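## About Stekard

Stekard helps commercial kitchens, bakeries and food schools plan the purchase of robotic equipment. We do not manufacture or sell robots. Our fees are paid by the client, and we accept no commission from suppliers.

The organisation began as the equipment planning office of Painemal, a catering college, and became a separate company when other schools asked for the same service. Our test room is at Javport, where clients may bring their own products and tableware before committing funds.

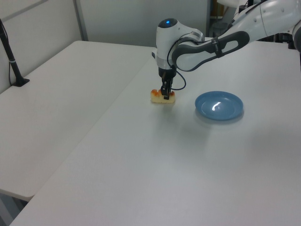
*Food handling with a two-finger gripper and a blue plate.*

Each engagement opens with a written budget covering the arm, gripper, tables, guarding, freight, installation and staff training. Spare fingers and cables are listed separately, as they are often left out of supplier quotes. A standard budget review costs $2000, and a half-day in the test room is $700. Registered training colleges pay $70 an hour for advice by telephone.

Clients also receive access to Roller, our planning workbook, which sets out replacement dates and service costs over the life of each item. It can be used with leased or purchased equipment and is updated every July.

Enquiries should include the product to be handled, the floor space available and the financial year in which funds are to be spent. The test room is closed to visitors on Friday.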